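Senero: Two-Arm Tabletop Sorting
Project report, second term

1. What we set out to do

Senero is a student project on picking up small everyday objects with a two-armed robot and putting them back down where they belong. Last year's group got one arm to lift foam blocks. We wanted both arms working over the same table, with objects that differ in shape and weight, and we wanted the control software to be something the next group could read.

The project had 4 students and one lab bench. We began in July with the arm calibration and froze the code on 18th September.

2. Software

The control program is split into two parts. Plasto plans the arm motion and checks that the arms will not meet. Chauke handles the fingers. The two talk over a simple message queue, and either one can be restarted without the other. This saved us a lot of time in August, when Chauke crashed almost daily – a memory leak in the logging code, fixed in the end by deleting the logging code and writing it again.

Demonstrations were recorded with Odent, the recording tool written by last year's group. We changed its file format so that both arms share one clock. Before that, the left arm's data lagged behind the right and the learned motions were useless.

3. Data

We recorded 2065 demonstrations. After removing runs with dropped messages or a wrong start position, 1533 were left for training. Most of the rejected runs came from the first two weeks. A checklist taped to the operator's desk brought the number down.

Each run lasts some 40 seconds. The operator starts with both hands clear of the objects, picks one object, moves it and returns to the start position.

4. Results

The cube was the easiest object. Its flat sides give the fingers something to close on, and small errors in position did not matter much. The tape roll was harder, as it can roll away when a finger touches it first. The mouse was the hardest. It is low and smooth, and the fingers tended to slide over the top.

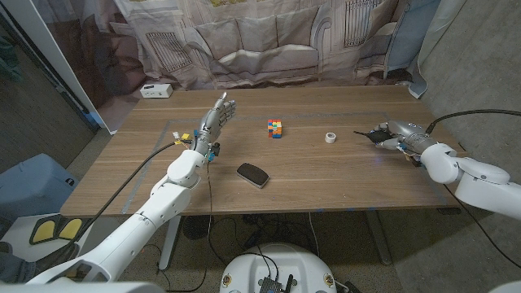

Why not use one arm for everything?
Each arm reaches its own side of the table comfortably but has to stretch for the far side, and the grasps get worse near the limit of its reach. With two arms, Plasto can give the object to whichever one is closer.

5. Problems and next steps

Cable routing needs work. We had to limit wrist rotation in software to keep from pulling on the connectors, and this rules out some grasps that would suit the mouse. Plasto is also too careful – it stops one arm completely whenever the other enters the middle zone, so the arms spend much of their time waiting.

The next group should start with the middle zone. The limits are set in one file, and the comments in it are up to date. Handing an object from one hand to the other was in our first plan and was dropped for lack of time.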